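Hilde Van Leeuwen had not planned to write a second season of "Revthorpe." The first run of the small-town comedy wrapped up most of its stories, and she had already started on something else when the network called in April.

"I said yes before I had an idea," she says. "Then I had to go home and find one."

What she found was Bram Stevens. His character, the ferry clerk Zheng, had 7 lines in the pilot. In the new season he is in every episode, and episode 5 takes place entirely in his ticket office.

"We watched the whole first season again in the writers' room," Van Leeuwen says. "Every time he walked out of a shot, somebody asked where he was going. So we wrote that down and started there."

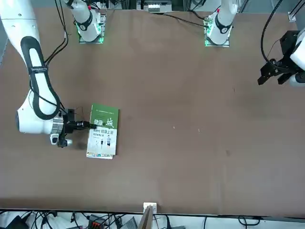 A book on the work table, with a gripper at its spine side.

Stevens, who joins us halfway through the conversation, says he was nervous about the extra work. "I had a very comfortable job. I stamped tickets and looked annoyed. Now I had pages of dialogue with people I used to just glare at."

The ticket office episode was shot in Mestutstead over five days. The script ran to nearly 50 pages, long for a half-hour show, and Van Leeuwen cut a subplot about the mayor's brother on the second morning. It may come back later.

She is less willing to talk about the finale. Viewers who didn't like how the first season left the two sisters will get another scene with them, she says, and she won't say more.

Asked whether there will be a third season, Stevens shrugs. "Ask her."

"Ask the network," says Van Leeuwen.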